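Keeping Small Apartments Warm in Winter: What Tenants in Fledetport Do
Final report, Housing and Community Studies
Su-bin Kong, Tarcísio Andrade, Tuấn Phí

1. Why we chose this topic

Many people in Fledetport rent apartments in buildings that were put up before the city had any rule on insulation. Tenants can't replace windows or open up walls, so they deal with the cold in other ways. We wanted to find out what they do and what they think it costs them. We looked at one block of rental buildings on Flollberg Street, which has 148 apartments. We left a paper survey at every door in December and got 31 back. Two of the people who answered also agreed to a longer interview.

2. What the survey asked

The survey was one page. It asked which room is coldest, what time of day the heat is turned up, and what the tenant has bought or changed because of the cold. The last question left space for comments. Most people wrote something there, and those comments turned out to be more useful than the check boxes.

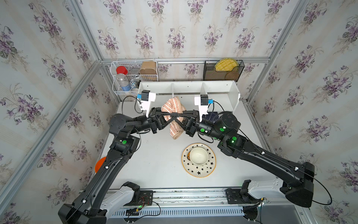

Kitchens and pantry corners came up more often than we expected. In many of the older units the kitchen is on the north side and has no radiator, so the food shelf is in the coldest part of the home. Tenants keep what they can stand on a counter or a table, in the way a wire basket can hold a jar, a few cans and a bottle of water against the back wall. Several said they had moved oil and honey to a cupboard in the hall. Wallpaper was the other subject that kept coming back. A flowered paper with violets on it looks warm, but paper alone does very little on an outside wall, and tenants who had repapered did not report any change in how the room felt. Those who hung a heavy curtain or put a full bookcase against the wall did.

3. Interviews

I-seul Ma has rented on the third floor for nine years. She heats one room and closes the door to the others from the time she gets home until bedtime. Her landlord, Hyun Property, sealed the window frames once, and she said it helped for two winters. She keeps all her bills and let us read them. Her highest heating bill for one season was $886.

Joon-young Hyun (no relation to the company) lives on the ground floor above an unheated cellar. His problem is the floor. He has put down rugs in layers - foam mats first, then an old carpet - and he wears thick socks and slippers from October on. He told us the rugs made more difference than the space heater he bought the year before, and he has since given the heater to his sister. 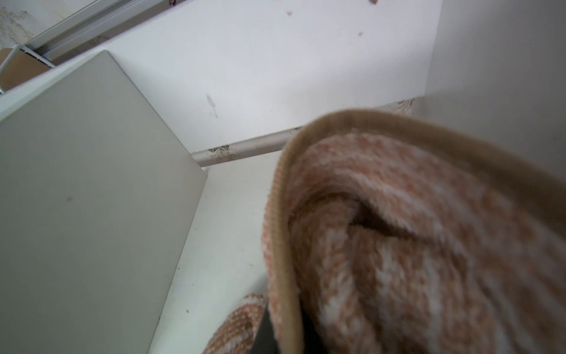
Figure 2. Knitted slipper with a ribbed cuff.

4. Results

Bedrooms were named as the coldest room most often, with kitchens next. Warm footwear and extra rugs were the most common purchases, ahead of space heaters. Few tenants had asked the landlord for repairs. In the comments, the reason given most was that they did not want to draw attention before a lease renewal. We had not planned to ask about this and would add a question on it another time.

5. Limits

Our sample was small, and people who feel cold are probably more likely to fill out a survey on the subject. It was only printed in English, although a good part of the block speaks another language at home. We also had no thermometers in the apartments, so everything here is what tenants told us. The Pota tenants' group has offered to pass out a translated version next winter, and Tarcísio is keeping the master copy for them.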